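Okay, a few weeks in with the Cimura hand-held gripper kit and I've got thoughts. Thread, because there are a lot of them!

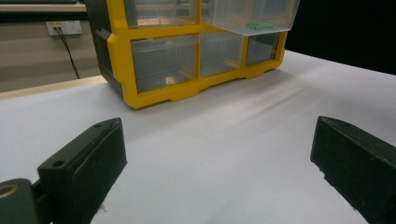
We bought the kit to record small sorting jobs for a parts-handling arm we're building at Whiteley. You hold the tool, do the job with your own arm doing the moving, and the recordings go into training. The learning curve was an afternoon, tops. My favourite test so far is the little yellow drawer organizer, with one small drawer pulled out and a bright green piece sitting near the front of it. Great practice, because a clear drawer is a pain to judge depth on and the fingers are chunky.

Fingers first. They're blocky, they've got angled faces, and mine already have scuffs and specks all over the lower bits. Doesn't bother me one bit. The grip is still good on hard plastic. On anything floppy (rubber bands, little bags) I'm still fumbling, and I think that's half me.

Weight: fine for 10 minutes, less fine for an hour. I've started swapping arms, and my left-handed recordings are hilariously bad. They're getting better though!

We're at 317 good recordings on the drawer job now. I'd hoped for more by September, but I redid a whole batch after I figured out I was rushing the last couple of centimetres every single time. The playback shows you that stuff straight away and I love it for that.

The software is called Viter and it comes with the kit. Labelling is quick, the colours are easy on the eyes, and it remembers where you left off. Export is slow. Like, go make a coffee slow. I've told them and they wrote back the same morning, so fingers crossed.

Price, since people keep asking: we paid 3,000 for the kit through Trukgate, plus 80 for a spare set of fingers. Not pocket money for a small shop. Still way less than tying up our arm all day while somebody drives it with a joystick, and I can do it at a regular table in my socks.

Things I'd change: a softer handle, a longer cable in the box, and a proper page in the manual on cleaning the fingers. I've been using a damp cloth and hoping for the best.

Next job is putting pieces back IN the drawers and pushing them shut. Closing is harder than opening, I've tried. Will post how it goes!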